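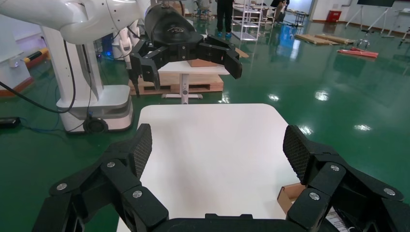
4.3 Cooking dry beans and lentils

The Tarken pressure cooker has two programs for legumes. Use BEANS for whole dry beans and chickpeas. Use SOFT for lentils and split peas. Do not use the QUICK program for any dry legume.

Before you start

Sort the beans and throw out stones and shriveled pieces. Rinse under cold running water until the water runs clear. Whole beans may be soaked overnight in plenty of cold water with 1 tablespoon of salt. Drain and rinse soaked beans before they go into the pot.

CAUTION: Never fill the inner pot past the HALF line when cooking legumes. Beans swell and foam under pressure and can block the steam valve.

Steps

1. Check that the sealing ring sits flat in its groove all the way around the lid.

2. Place the inner pot in the base and turn it slightly in each direction. It should move freely without rocking.

3. Add the beans, then cold water. For each cup of soaked beans use 2 cups of water. For each cup of unsoaked beans use 3 cups.

4. Add 1 tablespoon of vegetable oil. This limits foam.

5. Add onion, garlic, bay leaf or dried chili if wanted. Leave out tomatoes, vinegar and lemon juice until the beans are tender.

6. Close the lid and turn it clockwise until the arrows line up. The base beeps once.

7. Move the steam valve to SEAL.

8. Press BEANS or SOFT. Use the + and - keys to set the time from the table below, then press START.

9. When the program ends, leave the cooker alone until the float pin drops by itself. Do not move the valve to VENT. Fast release splits the skins and can push hot starchy liquid out through the valve.

10. Turn the lid counterclockwise and lift it with the far edge tilted up, away from your face.

Cooking times (minutes at pressure)

Black beans, soaked: 9
Black beans, unsoaked: 30
Chickpeas, soaked: 16
Chickpeas, unsoaked: 45
Navy beans, soaked: 9
Navy beans, unsoaked: 28
Brown lentils: 10
Yellow split peas: 12

Times begin when the float pin rises and the display changes from HEAT to the countdown. Old beans may need longer. If they are still firm, add a little hot water, close the lid and run the program again for 5 minutes.

WARNING: Red kidney beans contain a natural toxin that is destroyed only by full boiling. Soak them for at least 5 hours, discard the soaking water, and cook on BEANS for 22 minutes. Do not cook them with the WARM or SLOW setting, even if they have been soaked.

Note: At high altitude, lengthen all times in the table. See section 4.1 for the correction.

Storing cooked beans

Move the beans and their liquid to shallow containers and refrigerate within 2 hours. Use within 4 days, or freeze. Do not leave cooked beans in the pot overnight on WARM.

Cleaning after legumes

Unplug the base and let all parts cool. Pull the valve cap straight up and rinse it under the tap. Check the small screen inside the lid for bean skins and brush it clean. Wash the sealing ring separately and dry it before refitting.

If the display shows E9 during a legume program, the valve is blocked or the pot is overfilled. Press CANCEL, unplug the base, and wait for the float pin to drop before touching the lid.

Revised August 25, 2025. Recipe testing: Aleksandra Sikora. Part number for replacement ring and valve cap set: 422.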